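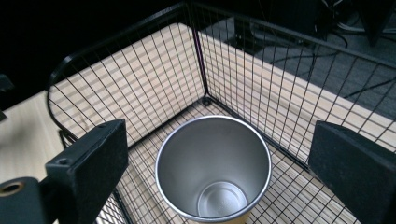
December has mostly gone on cups. Kanchan Sandhu and I have been collecting demonstrations for the tidying task, and as of this afternoon we have 226 that I'm happy to keep. The target was higher, but I'd sooner have fewer and know what's in them.

The task is simple to say. Something is standing in a wire basket on the table, and it has to be picked up and put down outside the basket without dragging the basket along. We do it by hand with the gripper tool, one go after another, and the recordings go into the training set we call Plorkport. Each go takes a few seconds. Setting up for the next one takes longer, and so does checking the files.

The steel tumbler has been the awkward one. From above it is mostly reflections, and they change every time your hand moves. The first policy we trained, on plain mugs, kept closing too early when we tried it on metal. So we've been doing the tumbler in every corner of the basket and in the middle, with the blinds up and with the blinds down.

The mesh is the other problem. If you come in too wide, a finger catches the wire and the whole basket shifts. I used to delete those. Kanchan talked me into keeping the ones where the person backs off, straightens up and gets the cup anyway, and throwing out only the ones that end with a shove. We tag them separately so they can be left out later if she's wrong.

We also swap over every half hour. My approaches are all slow and come from the right, hers are quicker and steeper, and a set with only one of us in it would be a poor set.

Things I'd do differently: write the start positions down before the session, and check the clock sync between takes. We lost a whole morning in Grutville to a clock that had drifted, and I only noticed when the fingers in the video closed well before the log said they did.

Next is the same again with the taller basket, 4 positions and 2 heights for each cup. Training runs overnight once the last batch has copied across. I'll put the results up when I've had a proper look at them.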